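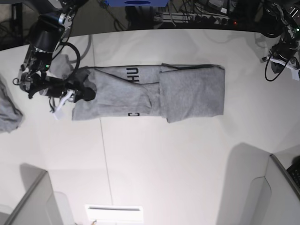 Chapter 7
Two Arms and a Pile of Washing

By this point you have an arm that moves when told to and, on a good day, stops when told to. Most people now build a second one. It sounds like twice the work. Rui Cunha, who built the Jarnier pair in the shared workshop at Follodby, kept a log of his hours and put it nearer to four times, most of it spent on cables.

This chapter is about cloth. Blocks and cups are polite objects: they stay the shape you left them. A T-shirt has no such manners. Pick it up by one corner and the other three go where they please. Fold it once and you have hidden the very edge you meant to grip next. Any print on the front will end up sideways, or inside, or both, so a program that hunts for the lettering will be very pleased with itself for exactly one fold.

We shall work through three jobs: pinching a single layer, holding one end still while the other is moved, and letting go. The last gets the longest section. Beginners give it a line of code and an afternoon of regret.

Before you start, check the following. Both arms should reach the middle of the table without meeting there. Every cable needs enough slack for the wrist to turn fully - pull each one by hand with the power off. Set the grip force low. Lanying Qiu's first gripper at Illbridge held on splendidly and put 2 neat holes in her own sleeve.

Clear film deserves a word too, as sooner or later you will want to bag what you have folded. It creases, it shines, and a camera at the wrist sees the film and whatever lies behind it all at once.

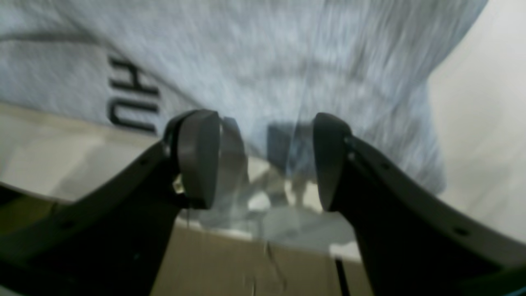
Why do soft finger pads hold cloth better than bare hard ones?
A soft pad gives a little as it closes, so more of it touches the cloth and the same grip is spread over a wider patch. You can then squeeze less and still keep hold.

7.1 Pinching a single layer

Lay an old shirt flat and set one gripper just above it, fingers open. Lower it in small steps until the tips brush the cloth, then close slowly. Try this 40 times and write down every result, including the ones you would prefer to forget.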